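Toseck Shape Blocks, quick review (plus a word on the board)

Posted by Charito Soriano, 12 August 2021

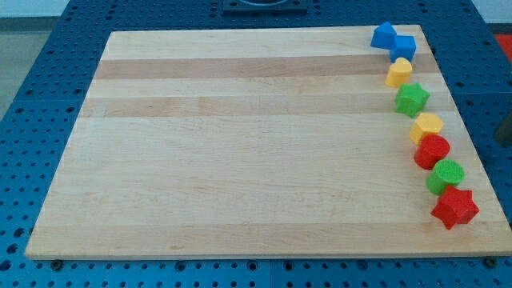
Short version

Good blocks. Fair price. Buy them if your kid is past the chewing stage and likes putting things in lines. Mine does nothing else right now.

Longer version, typed while dinner is on

Got these to replace an old set where half the shapes had gone missing. Wanted plain shapes, plain colors. No lights, no songs, no app. The Toseck ones are just that. Plastic blocks, bright, no faces painted on them. The blue triangle and the blue square are the two that get picked up first in our house, no idea why. The yellow heart is the favorite though. It goes to bed with us. It went to the dentist.

The finish

This is what sold me. The old set was shiny and slid all over the place, and every thumbprint showed. These have a matte feel with a very fine texture, so small hands get a grip. Mine can pick up the heart with one hand and not drop it, which was a fight with the old ones. The texture does hold a bit of dirt. Jam especially. Warm water and an old toothbrush, done. I don't put them in the dishwasher, Lilibeth Pascual put hers in on the top rack and says they came out fine, so up to you.

Color

Bright but not neon. The yellow leans a little orange, warmer than the picture on the shop page. I like it better. If you are trying to match to something you already own then maybe look at them in person first. All our pieces are still the same color they were in April, and they sit in a sunny window most of the day.

Standing up

The heart stands up by itself. Big deal here, she gets mad when things fall over. The triangle sits fine with the point up. Square is a square. They are not stacking blocks really, you can get a low tower going but the shapes with points and curves have to go on top or it all comes down. For towers get a proper set of cubes, I have the Mulus wooden ones for that and they're great, heavy, hurt when stepped on.

How we use them

Mostly on a cutting board. Started because the table we use has holes all over the top and she kept poking things in them instead of playing. So I put a big board down. Flat, smooth, she can push the blocks around on it and when it's time to eat I lift the whole thing off, blocks and all. Best toy storage I own. She lines them up down one side, always with a bend in it, then tells me it's a train. Or a snake. Depends.

Since two people asked about the board: it's pale wood in long strips with a couple of darker tan ones running through. From Dagdag, the large size. I've had it longer than the kid. Oil it now and then. It's a bit heavy to be carrying back and forth, and if you only want a play surface then a cheap tray does the same job. But I like looking at it. No scratches from the blocks that I can find.

What I don't like

The box. Thin cardboard, lid ripped the first week. Ours live in a bread bag now. For the money I'd expect a pouch or somthing.

Also no spare pieces. I wrote and asked if I could buy just one extra heart (see above re dentist) and they said only full sets. Nice about it, quick reply, still no.

And they're loud on tile. Very.

Compared to the Kumthorpe set

Rommel Lumanlan lent us his for a while. Kumthorpe has more shapes and softer colors, looks lovely on a shelf. But smooth, so back to the sliding problem, and the edges felt sharper to me. If I was buying a gift for someone with a nice living room I'd get that one. For every day use, Toseck.

Would I buy again

Yes. Would probably buy 2 sets and hide one for when the heart goes missing for good. Four stars, loses one for the box.

Will update if anything cracks. Rice is boiling over got to go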